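Astness Community Energy Group
Minutes, 2025-07-29

Present: 9 members, which is a quorum with nobody to spare. Nighat Rizvi in the chair.

1. Minutes of the last meeting
Approved, after "battery" was corrected to "batteries" throughout.

2. Shared storage at Crichton Street
Nighat reported that the Trekora quote had arrived and was longer than the lease. It covers two battery cabinets, wiring to the meter room, and a monitoring fee that appears on three separate pages under three separate names. She will ask which of them we would be paying. The landlord has no objection to the cabinets provided he never has to look at them. A spot behind the bike shed was favored.

3. Member deposits
21 households have signed the letter of interest. The deposit stays at $2,000, refundable until the order is placed. A motion to call it a "contribution" instead was made, discussed for longer than the quote, and withdrawn.
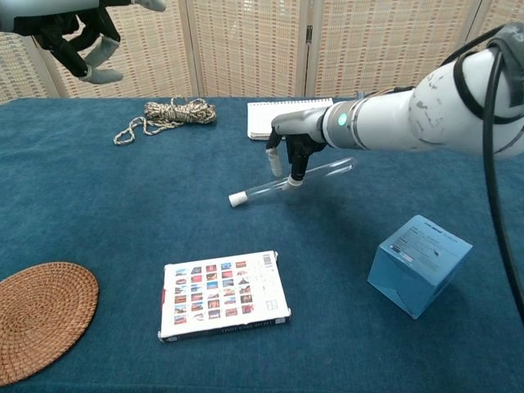
Blue cloth and folding screen, with the arm at right.

4. Night rates
The utility's new overnight rate starts after we have all gone to bed, so charging will need to run on a timer. Bolano offers one free with its inverter. Members who own a Bolano thermostat spoke at some length about Bolano timers. Deferred until we have a price for something else.

5. Open house
Agreed in principle for the fall. Last year's handout will be reused with the savings chart taken out, as it was optimistic even then.

6. Other business
A complaint was received about the hum from the existing inverter. Two members went outside to listen and came back with different opinions. Nighat to borrow a sound meter.

Action items
Nighat: Trekora fees, sound meter.
All: read the quote, including page 9.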